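4.2 Changes in the packers' work
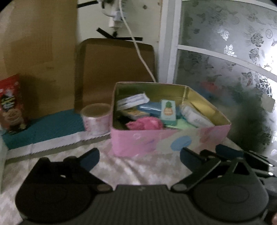
Figure 3. Mixed small goods in an open box, with a hand-held gripper in front.

Before the Getora line was installed at the Birnau site, packers picked and packed every gift order by hand. The arm now handles rigid cartons, and people are left with pouches, soft packets and cloth. Over the study period the site filled 908 orders, and 500 of them still needed a person for at least one item. Tang and Kong interviewed seven packers on the Friday shift. Most said they walked less but waited more, and three said the remaining items were harder on their hands. Pay grades had not changed. Two packers had moved to checking, a job they described as quieter and more closely timed. The shift lead now sets break times by the arm's refill schedule.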